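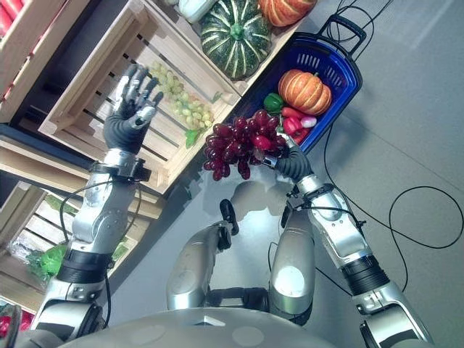 Has anyone here put money down on the Siveo pick-and-pack package? We run a small produce and grocery shop in Breramberg and the dealer, Bouchard, has offered us a trial unit for September. It's the full humanoid with the five-fingered hands, leased, with their grocery software loaded. My main worry is fruit. Tins and boxes I'm not fussed about. With the dark red grapes it takes the bunch by the stem and lets it hang by the shopping basket, same as I'd teach a new kid on the floor. I liked that a lot more than I expected to. The quote is 886 a month with a 14 month minimum. Keen to hear from anyone who has lived with one.

dlencho
We had the older Firkevus unit for most of a year, so take this with that in mind. The hands were never the problem. What cost us was setup. Every time we moved a crate we had to redo the shelf map, and the technician was booked out for days. Ask Bouchard in writing who does the remapping and what they charge for it.

Also ask about the cables. Ours was tethered for power and we could only use it after close.

gagnon_m
Same question about cables from me. There are black ones looping all over the floor next to the basket in your first photo. I wouldn't want customers or a trolley anywhere near that.

BreramGrocer
Good point, I've added it to the list. Bouchard says there's a battery version but it's a different quote and I haven't seen it yet.

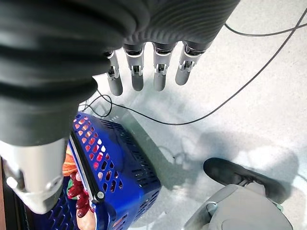

On the remapping, the Siveo rep said the shop can do it themselves with a tablet. He reckoned half a day to learn. I'll believe it when one of my staff has done it without ringing him. The lease covers parts and two service visits, and travel is extra if you're outside the metro area, and we are.

RPacheco
Half a day is about right for the tablet. I did the course. The menus are clunky but you can redo a single shelf without touching the rest, and the old Firkevus couldn't do that.

I'd disagree with anyone who says the hands aren't the problem, though. Four fingers and a thumb is a lot of small joints to keep clean in a produce section. Grit, juice, bits of leaf. We wiped ours down at 5 every afternoon and still had a sticky finger joint replaced. A plain two-jaw gripper would do most of the same work for a lot less.

dlencho
A two-jaw gripper won't do loose grapes.

RPacheco
It will if they're bagged. Most of ours are.

BreramGrocer
Ours mostly aren't, and customers here like it that way. One more from the same lot, with the fruit down in the basket:

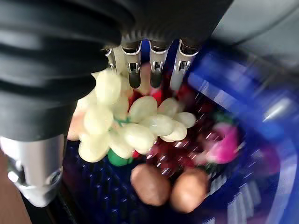 Green grapes under the fingertips, red ones beside them. All toy fruit.

gagnon_m
Then it tells you nothing about bruising. A plastic grape doesn't split. I wouldn't sign for 14 months until I'd seen it do a full order with real stock, tomatoes and stone fruit included, and had a look at what was at the bottom of the basket afterwards.

uod_robotics
Bit harsh. Toy fruit is normal for a demo, you'd go through a fortune in grapes otherwise. It's still fair for judging reach and how the hand gets around things in a full basket. But I agree on asking for real stock before signing. Siveo did that for us when we asked, and we paid for the fruit.

What does it do with packaged goods? Slippery wrappers were our weak spot.

BreramGrocer
Only got the one of those and it's not a great photo.
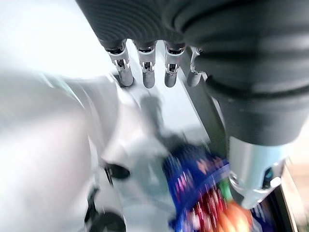
Hand over a blue package, thumb on the right side of it. Too blurry to read the label.

uod_robotics
Thanks. Can't judge grip from that, but try it with chip packets and anything frozen. Ours was fine on boxes and hopeless on bags with air in them until we got the software update. Check which version your trial unit ships with.

RPacheco
And get a price to buy it out at the end of the lease. We were told 1000 over the phone and the paperwork said something else.

BreramGrocer
Will do. I've emailed Bouchard asking for a real stock trial, the battery quote, remapping costs and the buyout figure in writing. I'll post the reply when it comes in.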